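Search this site Search
Print this article | E-mail to a friend
Share 14 | Comments 3

Serkier releases new planning software for household robots

Robotics software firm Serkier has released a new version of its task planner, which it says lets a two-armed robot tidy a living room without being given a fixed list of steps.

The update, called Arsenault, replaces the firm's older planner, Drarkov, which needed an engineer to write out the order of each job by hand. Arsenault takes a short instruction such as "tidy the sofa" and works out which object to pick up first, which arm to use and where the robot base should stop.

Serkier tested the software over 149 runs in a furnished room at its site in Aden. The firm said most failures came from soft items - cloths and cushions in particular - where the perception software could not settle on a good place to grip.

Clear glass also caused trouble. The depth readings often had gaps, so the planner now treats any gap above a tabletop as something solid until a second view from the head camera says otherwise.
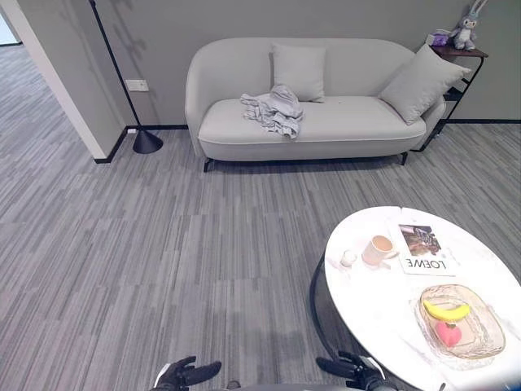
Planning a new job takes about 4 seconds on the robot's own computer, the firm said. If an object moves while the arm is on its way, the software keeps the rest of the plan and reworks only the step affected.

Existing customers can download Arsenault from September. Drarkov will get bug fixes for a further 14 months, but no new features. A tool for replaying failed runs on a desktop computer is included - it was previously sold separately.

Print this article | E-mail to a friend
3 comments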